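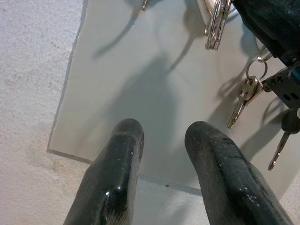
Hi Heikki, the parent evenings in Mirnstead are past the halfway point and I owe you an update, so get a coffee. We've now run the first block of Kultetton, which as you'll remember is for moms, dads and grandparents whose teenager has pretty much stopped talking to them. The handouts are finally printed too! I went for pale gray covers in the end, close to the shade of that rectangular board in the picture, after the bright orange ones made everybody think of parking tickets. Inside it's the same text you approved, apart from the page on phones, which Joni rewrote (shorter, much less bossy).

Money first. Of the $3,926 from Heinonen we've spent $3,226, mostly on room rental at Ballareck, printing, and Tuncay's fee for leading the sessions. We mailed about 800 flyers and I'd do fewer next time. Most people who signed up had heard of us from another parent or from the school office.

We had room for 20 people and filled every spot. A few dropped out after the second evening, and I called each of them. One had a new shift at work. Another told me, very nicely, that she'd come hoping we would talk to her son for her, and she didn't want homework. Fair enough — our sign-up page does sound a little like that, and I've started fixing it.

What's going well is the car exercise. You drive your kid somewhere, you don't ask a single question, and you see what comes up. Parents groaned when Tuncay explained it and then wouldn't stop talking about it the next week. One dad got a full account of a fight with a best friend that he'd known nothing about. Another got silence and the radio, and came back a bit crushed, so we spent a good part of that evening on what to do with silence.

The apology session is weaker. We ask parents to say sorry for one specific thing without adding a "but," and we rush it. People need more time to pick the thing.

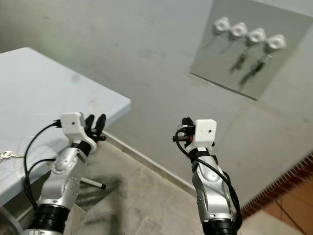 Ayanda Tshabalala thinks I should split that session in two and drop the evening on house rules, seeing as most families already had rules and the trouble was that they only ever talked about the rules. I'm leaning her way. Chibuzor would rather keep house rules and make it shorter, and we're going to sort it out between us before the second block starts.

Two things I need from you. Can we move what's left of the printing money over to child care? Three parents asked, and one has been bringing her toddler along and standing in the hallway with him half the night. And are you okay with us opening the next block to stepparents? I've been saying "probably" to them all July — I'd love to say yes.

The receipts are in the shared folder, except the last one from Ballareck, which I'll add when they send it.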